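Our robotics club has reached the stage of the semester where the robot does nothing and we do all its work for it. A thread.

The project is called Otar. Nobody remembers what it stands for. Jaruwan Tanasarn named it in June and has since refused to be questioned on the subject.

The goal, as written on our proposal: Otar will put groceries away. The goal, as revised in week 3: Otar will put a grocery away.

One item, one tray, one sheet of paper on a board. We asked for a kitchen. We were given a corner of carpet and told to be quiet after 9 p.m.

So for now you take a gripper in each hand, and you do the job yourself, slowly, the way you wish a robot would. Every run gets recorded. Then you put everything back and do it again.

I would like it on record that I got an A in differential equations and spent Tuesday evening moving snacks into a tray.

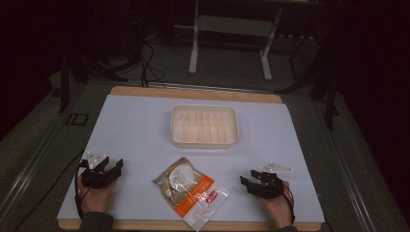
My current average is 16 usable runs an hour. Jaruwan does more, but she hums, and I've asked for hers to be reviewed.

Things that make a run unusable: dropping the bag, missing the tray, stopping halfway to argue about whether that was a miss.

Bags are the worst, by the way. A box has sides. A bag has moods. You pinch one corner and the other three make their own arrangements.

We tried starting with a sponge. It went beautifully. Our adviser looked at the results and asked how many sponges the average household needs put away. Back to bags.

Also, two fingers per hand is not many fingers. By the second hour you start doing it at dinner. I picked up a dumpling like a crane game last night and my roommate left the table.

We need 475 good runs before the Kurkthorpe meet. I'm not going to say how many we have. I'll say that the spreadsheet still fits on my phone without scrolling.

Faulkner, the team from across the river, apparently has theirs folding towels. Good for them. I hope they're very happy with their towels.

Jaruwan's position is that they only showed one towel, and only the one side of it. She has watched the clip up to 3 times a day since it went up.

Rule added to the whiteboard this week: no eating the test items. Rule added underneath, different handwriting: define test item.

Anyway, if you're on campus and have 2 hands and a free evening, we have open slots. Training takes five minutes. Long sleeves are fine. Bring your own snack and keep it well away from the board.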